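Chapter 4
Before the Curtain: How an Opera House Gets Through Its Day

In this chapter
Who works in an opera house, and when
What a stage manager's book is for
How a repertory schedule shapes everything else
Words to know: call, cue, get-in, strike, repertory, prompt corner, sitzprobe

Most of us meet an opera house in the evening. We come in through the front doors, we find our seats (or somebody kindly finds them for us), the lights go down, and for the next three hours we give hardly a thought to the building itself. I was the same for a good many years, and I don't think there's any shame in it. A theater is built to make you look at the stage. But if you want to understand how opera is made, and I hope by this point in the book you do, then you need to come in by the other door, early in the morning, when the day crew is signing in and the coffee is still brewing.

Let's take the Lekham Opera House, which we visited briefly in Chapter 2 when we were talking about acoustics. Lekham is a middle-sized house with 2628 seats on paper and a few less in practice when the orchestra pit is opened to its full width. It runs a repertory season, meaning that several productions share the stage from one week to the next. On a Tuesday you might hear Verdi, and on the following night a new piece with a chorus of 15 and a very different floor. Everything that belongs to the first opera has to be off the stage before anything that belongs to the second can come on.
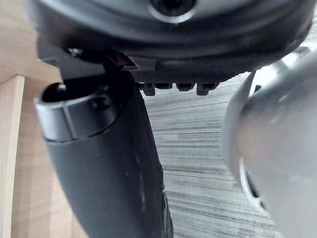 That changeover is where the working day begins. The crew arrives at seven for what is called the strike, when last night's scenery is taken apart and carried to the scene dock. The get-in follows, and the new set goes up in its place. At the same time the lighting team is refocusing lamps overhead, the wardrobe staff are pressing shirts two floors up, and somebody in the music library is putting the right parts on the right stands, which sounds like a small job until you have seen a horn player open the wrong opera.

Esmaeil Rezaei spent 21 years as a stage manager at Lekham, and he was generous enough to let me sit beside him in the prompt corner for most of one May. His book for a single production, a revival of Afolabi's The Salt Road, was as thick as a family Bible. On the right-hand pages was the vocal score. On the left, in pencil, he had written every cue in the evening: each change of light, each door, each singer who needed a knock at the dressing room. "I use pencil," he told me, "and I own a great many erasers."

A cue, you will remember from Chapter 1, is an instruction to do something at an exact moment. In a spoken play the stage manager listens for a word. In opera he follows the score, and so he has to read music well enough to keep his place while three other people are talking to him over the headset. We will look closely at two pages from Rezaei's book later in the chapter, and you will have a chance to mark up a short scene of your own.

We will also spend some time with the singers, who have a day of their own to get through. A principal may not be called until late afternoon, while the chorus has often rehearsed something else entirely since ten. You'll meet the sitzprobe, a seated rehearsal in which cast and orchestra come together for the first time, and which many singers will tell you is their favorite day of all.

As you read, keep a rough timetable in the margin, from the morning strike to the last bow. It needn't be neat. You will want it beside you for Section 4.1, where we start at the stage door.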